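The Pondelov Trial

By the second week of June I had stopped thinking of the room as a room. It had a chest of drawers and a painting and a sofa I could never sit on, and it opened each morning at six when I typed the command, and closed when I got tired.

Tedex paid me to compare two grippers. The first was the Penley, two plain fingers that opened and closed. The second was the Pondelov, which had more joints than I liked and a controller written by a man who had since left the company. Neither had been bought yet. The company wanted numbers before it spent money, so everything happened in simulation, on the computer in my kitchen, with the fan running.

Each gripper got 3000 tries. The objects came from a library that someone had put together without much of a plan. I had a folder of chocolate rabbits. I had card boxes, phones, puzzle cubes and a great many handbags. The software picked a few, dropped them on the wood and told the arm which one to go after.

I was supposed to look at only the failures. I looked at more than that. In the evenings I ate at the desk and let the runs go by at normal speed, one after another, the arm coming over and down. 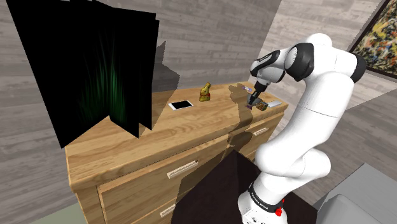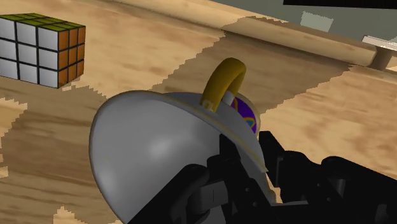 My mother had a chest of drawers of that color. It stood in the upstairs hall in Farquharson, and the bottom drawer stuck in wet weather. After the funeral my sister and I divided the house in one afternoon. She took the chest because she had a truck. I took the kitchen radio and a box of letters I haven't opened.

I didn't tell anyone at Tedex this. There was no place in the form for it.

The Penley finished first. It had 2428 good lifts, and its failures were easy to sort. It squeezed flat things until they shot out sideways, and it let go of heavy things at the top. I wrote that down in a paragraph and moved on.

The Pondelov was slower. It would close one finger, wait, then close another, as if it were checking with somebody. On round objects it did well. On thin ones it spent so long arranging itself that the clock ran out, and the clock running out counted as a failure, the same as a drop. I asked my manager if those could be scored separately. She said the customer only wanted to know whether the thing got picked up.

So I made my own column. I found 102 runs where the fingers had a good hold on the object and simply hadn't lifted it in time. I gave those runs another 12 seconds each and started them again overnight.

In the morning I made coffee before I looked. Over ninety of them had gone through.

I put that in the report, on the last page, under a heading that said Other. My manager called in the afternoon and asked what it was for. I said it seemed like something they should know – that it could do the job if you let it. She said she would pass it along.

Then I called my sister. It was early evening where she was, and I could hear her moving dishes. I asked if the bottom drawer still stuck.

"Only when it rains," she said. "You have to pull the left side first and then wait a second."

I told her I remembered. She asked if I wanted to come and see it, and I said I could be there by the end of the month.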